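4.2 Folding from an unordered start

The folding task follows the protocol of Section 3 with one change. In the towel and napkin tasks the item is laid on the table by hand, within a marked area, before each trial. In the garment task it is dropped from a height of 40 cm or so and left as it falls. The change matters because the published success rates for robotic folding differ mainly in how much order the experimenter puts into the cloth before the clock starts. A shirt spread flat with the sleeves out can be folded by a fixed sequence of motions. A shirt that comes out of a dryer cannot.

The garment set has 14 items, all short-sleeved T-shirts in adult sizes, worn and washed before use. Dark shirts with printed fronts were kept in the set. Earlier work has tended to leave them out because dark cloth gives little contrast at the folds and a print confuses methods that look for a collar or hem by its color. The prints also change the cloth itself. A printed panel is stiffer than the fabric next to it and bends along different lines, so that two shirts of the same cut and size may hang quite differently from the same grasp point.

We divide each trial into 3 stages. In the first (unfurling), the system picks up the garment and regrasps it until two chosen points, normally the shoulders, are held or exposed. In the second (flattening), the garment is laid down and smoothed until its outline covers at least 87 percent of the area measured when a person spreads it by hand. In the third (folding), the sleeves are turned in and the body is folded in half. A trial ends when the third stage is complete, when the garment leaves the reach of both arms, or when the time limit of 700 seconds is reached. A person doing the same job needs a few seconds, and we do not treat the time limit as a useful working speed. It was set long enough that slow trials would not be confused with failed ones.

The two arms have equal reach and carry parallel two-finger grippers. Neither arm is assigned a fixed role. The Bikus planner assigns the lifting arm and the free arm again after every regrasp, based on which gripper is closer to the next candidate point and whether the path to it is clear of the hanging cloth. During unfurling, one gripper often holds the garment while the other waits, open, for a candidate to be accepted. Figure 6 gives a state of this type, in which the lifted part of the shirt is twisted and the rest lies folded over on itself on the table.

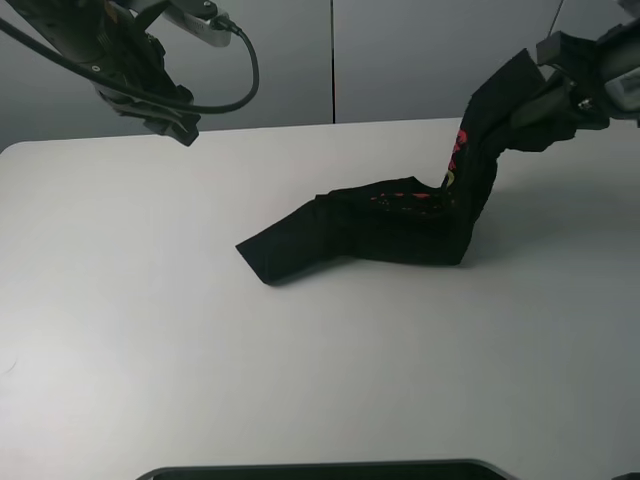
Figure 6. Garment task, black garment with red print. The right gripper holds a bunched portion of the cloth above the table; the left gripper is open.

Bustamante objects that a benchmark built on states of this kind measures the wrong thing, arguing that a household would gladly sort and shake out its own laundry if the machine then folded it without mistakes, and that the unfurling stage should be scored apart or dropped. We agree with the first half of the objection and score the stages separately for that reason. We do not drop unfurling. If a person must pick up each shirt, find the shoulders and lay it out, most of the work has been done before the machine begins, and the time saved by the remaining folds is small or negative. The same point was raised during the pilot at the Flastville laundry site, where a folding machine of the conventional type is already in use. That machine folds faster than any system tested here, and it requires an operator to feed each garment by the shoulders.

Twisted states deserve separate treatment. When a garment is lifted by a bunched grasp, the hanging part forms a column in which front, back and sleeves are pressed together in an order the cameras cannot recover. The outer surface of the column is all that can be seen, and a fragment of print on it indicates which panel faces outward at that height and nothing about the layers behind. Our estimator therefore returns several candidate configurations with weights in place of a single best guess. The planner is allowed to put the garment down and start over when no candidate has a clear lead. Without this option, the system tends to commit to a second grasp that tightens the twist, after which further lifting does not help.

The decision to put the garment down has a cost that the success rate alone does not show. Each release returns part of the cloth to the table in a new arrangement, and there is no guarantee that the new arrangement is easier than the old one. We record the number of releases per trial and report it together with the stage scores in Table 4. Readers comparing systems should look at both columns. A system that rarely releases may be a confident one, or it may be one that holds on to poor grasps until the time limit.

Grasp depth was a further source of variation. A gripper closing on a single layer at the shoulder gives a clean hang but slips more often on thin cloth. A gripper closing on several layers holds well and gives a poor hang. The Trandudov fingers used in this study have a flat contact pad and no tactile sensing, so the number of layers between the fingers must be inferred from finger opening and from the shape of the cloth just below the grasp. On thick knitted cotton this estimate was reliable enough to be useful. On thin or heavily washed shirts it was not, and we disabled it for those items.

Failures in the third stage were few and of a simple kind, mostly a sleeve left outside the body fold. Nearly all of the difficulty lies before the garment is flat. We take this as the main reason why folding demonstrations that begin from a flat shirt say little about readiness for household use, and in Section 5 the stage scores are used to compare the garment task with table clearing and shelf stocking, where the objects keep their shape when they are picked up.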